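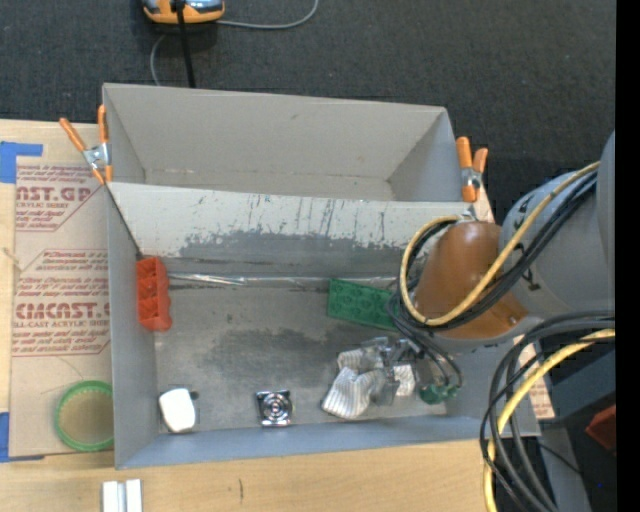
Mernari Teaches Robot Arm to Learn From Its Own Missed Grabs

New practice method, called Lu, lets a robot sort out cloth, bricks and trays with far less help from people

TULTLOW, December — I've been running the bin-picking project at Mernari for long enough to have strong feelings about dish towels. They fold over on themselves, they slide out of the fingers, they look different every single time you put them down, and until this fall our arm was pretty bad at them. So I'm very happy (and a little relieved!) to share what our small group at Mernari is releasing this month.

The method is called Lu. It's a way of letting a robot arm practice picking things up from a mixed bin and get better by paying close attention to the tries that go wrong. Most of the systems we've used before threw those tries out. A grab missed, it got marked as a zero, and the arm moved on to something else. Lu goes back over the last moments before the fingers closed and asks what a slightly different move would have looked like: a bit lower, turned a little, or coming in along a fold when there's a fold to follow. Then it goes after the same object again while everything is still lying where the miss left it.

That last part made the biggest difference for us. We had been remixing the bin after every miss, which felt fair and scientific and turned out to be a great way to lose the exact situation the arm needed to learn from. Now it gets up to five tries on the same object before it has to leave it alone and pick a new one.

We tested Lu on a set of 109 everyday objects. There are toy bricks, molded trays, soft cloths, rounded plastic pieces, shiny metal things and plenty of odds and ends from people's kitchen drawers. We picked them because they don't behave like each other. A brick is easy to see and easy to hold, but a brick lying up against a wall of the bin is another matter. Metal throws reflections at the camera. A tray with pockets in it gives you lots of edges to grab and most of them are the wrong ones. And cloth is cloth.

The tests ran for eight weeks in our workshop in Tultlow, on one arm and a clamped-down bin with a sloping divider between its two compartments. The arm picks from one side and drops on the other, and when a side runs out it works back the other way. I like this setup a lot. You can start a session at 4 in the afternoon, go home, and read the log over coffee the next morning.

After 30 hours of practice, the arm using Lu was picking up crumpled cloth more reliably than our older system did with a full training run behind it. Hard objects improved too, though by less, and most of that gain came from things sitting close to the walls. The full tables are in the paper, with every object listed separately, so you can see which ones we're proud of and which ones we're not.

There are things it still does badly. Very thin, flat items are hard for it. Two soft things tangled together will usually come up as one, and Lu happily counts that as a success unless we tell it to check the weight. We also haven't tried it with a different gripper, and I'd expect some of the cloth results to drop when we do — the fingers matter a lot with fabric. If your lab has another style of hand and a bit of bench space, please write to us. I mean it!

Our partner on the project is Nustora, which built the software that records each try and plays it back. Their team rewrote the logging tool halfway through the tests when we kept filling up the disk, and the release is much better for it. Anyone downloading Lu gets the Nustora playback viewer along with it, plus the complete logs from our runs, misses included.

What comes next is longer practice with objects the arm hasn't met, and a version that decides for itself when to give up on something. Five tries is a number we settled on after a lot of arguing over lunch, and for a brick it's probably too many.

The paper, code and logs are free for research and classroom use and can be requested from the Mernari press desk. We're also opening the Tultlow workshop for press visits by appointment, mornings only, and you're welcome to bring an object from home for the bin. Nothing wet or breakable, please.

About Mernari
Mernari is a robotics research group based in Tultlow. We work on picking, sorting and handling of everyday objects.

About Nustora
Nustora makes recording and playback software for robotics labs.

Press contact: Mernari press desk, Tultlow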